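Lillow practice boards: progress report to the Rolter Fund
Period covered: up to the end of February
Prepared by Žofie Kollár, Scanlon Workshop

Summary

The boards are made, they are in use, and we have spent less than we feared. Whether they teach anybody anything is a separate matter, and I would ask the Fund to read the rest of this report before passing the summary on.

What was promised

The application said we would produce a cheap, repeatable target board for fine placement work, to replace the printed paper sheets we had been taping to the bench. The learner brings the point of a thin metal pin to a red dot and holds it there. The application also said this would "transform confidence at the bench". I did not write that sentence and I would not have. I have left it out of the targets below as I can't think how we would measure it.

What has been made

The board has changed a good deal from the drawing you were sent. It is now a plain white rectangle with a narrower white strip raised on top of it, and the dots sit in a row along the strip, evenly spaced. The first version had the dots flat on the base. People rested the heel of the hand on the board and slid into position, so they were really practising sliding. Raising the strip put a stop to most of that.

We went down from five dots to three. Five looked more serious, but the two at the ends were being skipped and the record sheets filled in anyway.

The red is a strong orange-red. Ender supplied the first dots in a paler shade which was hard to pick out under the evening lights, and they replaced them without charge after two emails and a phone call.

The boards mark. A matt white surface shows every grey smudge, and wiping them down at the end of a session has made only a modest difference. I raised this before we ordered and was told it would not matter. It doesn't affect the exercise, but visitors notice, and we will be asked about it again.

Bench set-up

The blue cloth has turned out to be the most useful purchase in the project, which is a slightly awkward thing to report given how little of the application was about it. A white board on our old pale benches was hard on the eyes. On royal blue the edges are plain at a glance, and a dropped pin makes far less noise and tends to stay where it lands. The cloth does crease and ruck up, and a fold under one corner is enough to make a board rock. We have asked people to smooth it out before starting. Some do.

Use so far

Over 80 sessions have been run with the new boards. In those sessions we logged 912 placements, of which 464 were marked as clean, meaning the point was inside the dot and stayed there for the full count.

I would be careful with that. It comes out at just above half, and we have nothing sound to compare it with, as the paper sheets were never scored in the same way. The person marking is usually standing to one side and judging by eye. The same placement can look clean from the left and poor from the front. I have also heard it said that the results are improving month by month. They may be, but the people who found it dull stopped coming, and that alone would push the numbers up.

What I can say with more confidence is that setting up is quicker, and that the right-hand dot is missed more often than the other two. We don't know why. It may be a matter of reach, or simply that it tends to be done last.

Problems

Storage is still unsolved. The boards are stacked flat and the strips take the weight.

The record sheet asks for too much and should be cut to one side.

We have not yet found a second site. The one place that showed interest wanted to see results first, and I can't blame them.

Next period

We will have two people mark the same sessions separately and see how far they agree. If they don't agree, the clean count should be dropped from future reports. We will also turn the board end to end for half the sessions, to see whether the trouble stays with the right-hand side or travels with the dot.

I am not asking for more money at this stage. I would like the wording on confidence taken off the project page – it sets us up to be asked for something we can't show. The present layout of board, strip and cloth is the one we mean to keep until the marking question is settled.
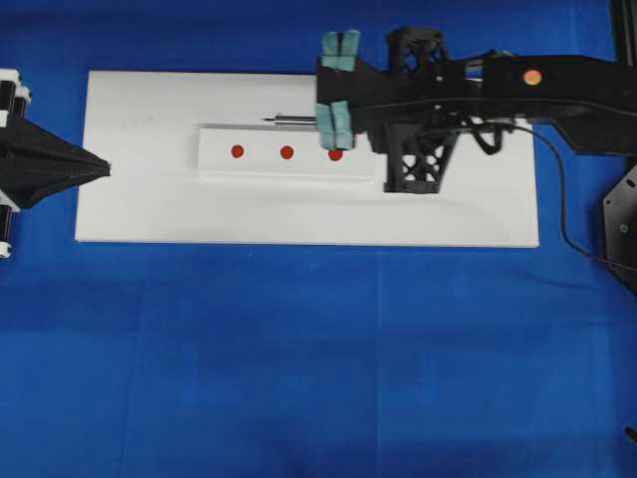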